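Prudis (robot learning method)

Prudis is a method for teaching robot arms household tasks from recordings made by people. It was developed by a group led by Satish Nadar at the Trencombe laboratory and first presented in October 2021. Demonstrations are collected with a hand-held gripper that carries its own camera, and no robot is needed at this stage. The recordings are later used to train a control policy for a robot arm fitted with matching fingers.

Data collection

A person holds the gripper and carries out a task at normal speed. The camera records the fingers and the objects near them. Square markers mounted at the base of the fingers are tracked in the video to work out how far the gripper is open. The first Prudis data set has 2,000 demonstrations, of which 532 are kitchen tasks such as handling bread, moving plates, and picking up utensils. Tables are set with extra food and dishes so that the policy learns to deal with clutter.
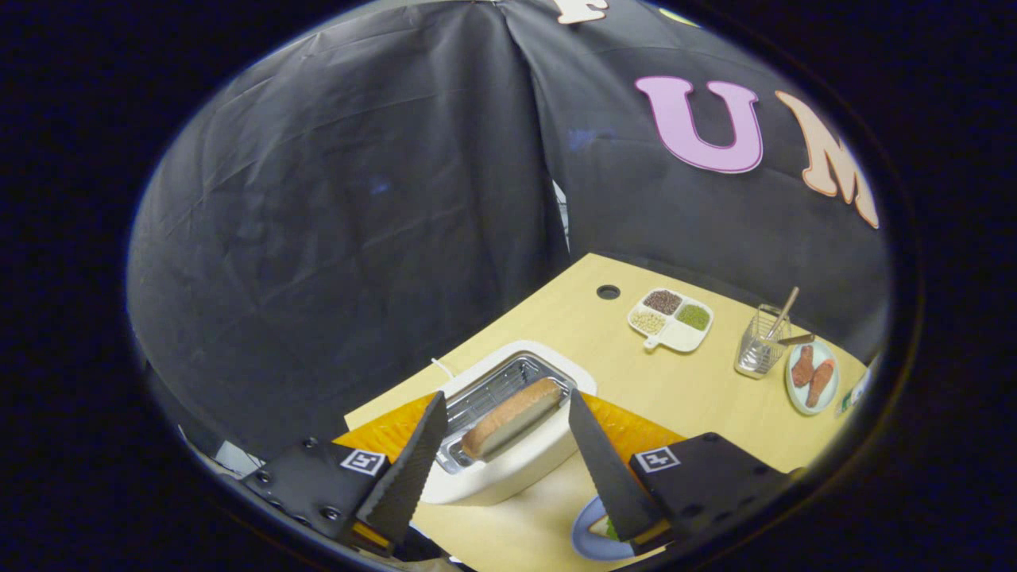
Gripper camera view of a toaster holding a slice of bread, with a marker at the base of each finger.

Training

Each recording is cut into short segments, and segments in which the markers cannot be read are dropped. The policy takes the camera image and the current finger opening as input and predicts the next several motions of the gripper. Training on the kitchen subset used 4 graphics processors.

Results

The group tested the method in 900 trials on a Hamer arm. Success was highest for picking up plates and lowest for taking bread out of a toaster, where small errors in finger angle caused the slice to catch in the slot. Adding demonstrations recorded on different tables helped more than adding repeats on the same one.

Related work

The Rojanasak method also learns from hand-held recordings but measures finger opening with a sensor in the handle.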